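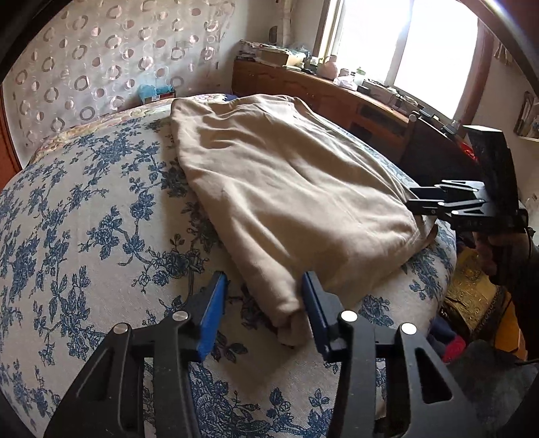

The Surnow pair on a folded velvety cloth, blue pads at the near edge.

Surnow hand-held grippers, reviewed by Iddrisu Sowah

Surnow sells these in pairs for recording manipulation demos by hand. The finger linkage runs on exposed pivot pins, and mine had no side play after 1,000 open-close cycles. The rubber pads held thick folds well but dragged on thin cotton, so I lowered the trigger preload one step — the manual puts that on page 18. Logging dropped frames in 19 takes, all with both units on one hub. Separate ports fixed it. The grip gets tiring in sessions of up to an hour. Spare pads ship only as a full set. I would buy the pair again, though I'd want a longer cable.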